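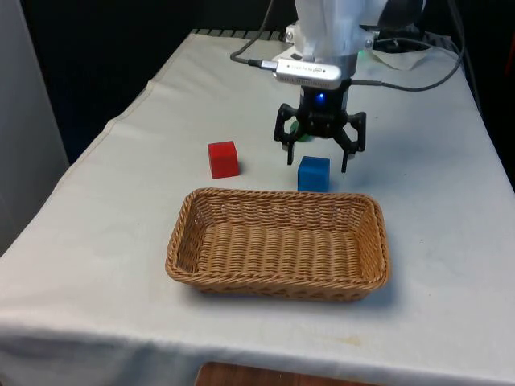 Ironing tablecloths for a crowd: do you bother?

Drikimham Home Forum > Kitchen and Table > Linens

marlowpines
Posted 19/07/2024

Hi everyone, I've been reading along for ages and finally have a question of my own. My parents' anniversary lunch is in September and I've offered to do the tables, because apparently I lose all common sense when my mother sounds tired on the phone. We'll be 60 people in the church hall at Lo, and I want white cotton cloths all the way to the ends, the way my grandmother did them. I've got most of the cloths already, some hers, some from a hotel that was closing and selling everything down to the teaspoons.

My trouble is the ironing. I did one last night as a test and it took me most of a radio play, and by the time I'd finished the second half I had put fresh creases in the first half. Do you iron yours? Do you fold them afterward or roll them? And how do you get them across town without undoing all that work? I'm happy to hear any and all opinions, I know you have them!

tansy_and_thyme
Oh, how lovely, and what a good daughter (or son, forgive me) you are. Yes, I iron, and I always will. The trick my aunt taught me is to iron cotton while it's still good and damp. If it has dried, sprinkle it, roll it up in a towel and leave it for an hour, and you'll find the iron glides instead of dragging. Work from the middle out, and put a clean sheet on the floor under the board so the part you've done has somewhere nice to land.

Then roll, don't fold. I save the long cardboard tubes from wrapping paper for this and my hall closet is frankly full of them.

gusthebaker
I'm going to be the grump here and say skip it. I ran a catering van for 21 years and we ironed in the first year and never again. Hang them damp, pull the hems straight, fold them loosely, and when you get to the hall put them on the tables the evening before and mist them with a plain spray bottle. Smooth with your hands. By lunchtime most of the wrinkles have let go, and the ones that haven't are sitting under a bread plate.

People come for the food and for your mother and father. I never once had a guest remark on a crease, and I did have plenty of them remark on cold potatoes.

tansy_and_thyme
Gus, I love you dearly but I would have remarked. Quietly, in the car.

gusthebaker
I believe you completely.

Deming Cui
I sit somewhere between the two of you. When my sister got married we had long tables and I only ironed the drop, meaning the part that hangs down at the front where everybody sees it as they walk in. The top gets covered with dishes and glasses and elbows anyway. It cut the work by more than half, and in the photos you really can't tell.

One thing I'd add, marlowpines, is to check your cloths for marks now and leave yourself time. Hotel linen has had a hard life. Old tea and gravy stains can look like nothing at all indoors, and then you carry the cloth to a window and there they are, that pale brown color. I soak mine overnight in cool water with oxygen bleach and then wash as usual. Please don't iron over a stain you hope to get out, the heat will set it for good.

marlowpines
Thank you all, this is already so much more help than I expected! (Daughter, by the way.) Deming, I went and held three of them up to the kitchen window and I wish I hadn't. Two have spots near the hem. They're in the bathtub now, and my husband has been told he may shower at the gym.

I like the idea of only doing the drop, but tansy's rolling method is calling to me too. Could I do both? Has anyone used the Plinimura linen spray? The lady at the fabric store swore by it and it smelled very nice, but it isn't cheap.

Haoran Jiang
I've used the spray. It does smell nice – a bit like pears – and I couldn't see that it did anything water doesn't. I'd put the money toward clips or hem weights, especially if they'll have the hall doors open. We had a garden lunch where one good gust took the cloth and a bowl of olives with it, and we were finding olives until the leaves fell.

Also, please measure the hall tables yourself. Don't trust the booking form. Ours said six feet and they were eight, and I had to overlap two cloths on every table and pretend I liked it.

gusthebaker
Seconding the measuring. I'd forgotten that one, and it matters more than anything I said about ironing.

tansy_and_thyme
I disagree about the spray, for what it's worth. I think a little starch in it gives the cloth some body, and it resists the small crumples you get from people leaning. But I make my own with cornstarch and water, so I can't speak for the bottle. Test it on a napkin first, dear, because too much leaves white flakes, and you only notice once somebody in a navy suit sits down.

And of course you can do both. Iron the drop properly, run the iron quickly over the top, then roll it with the drop on the outside. Lay the rolls flat across the back seat and don't let anybody set a cake on them.

marlowpines
I phoned the hall. She says the tables are "normal size." I'm driving over tomorrow with the tape measure and will bring one clean cloth to try it for length. The tub ones have been rinsed and I'm leaving them on the line until morning, so I'll report back on the spots once they're dry.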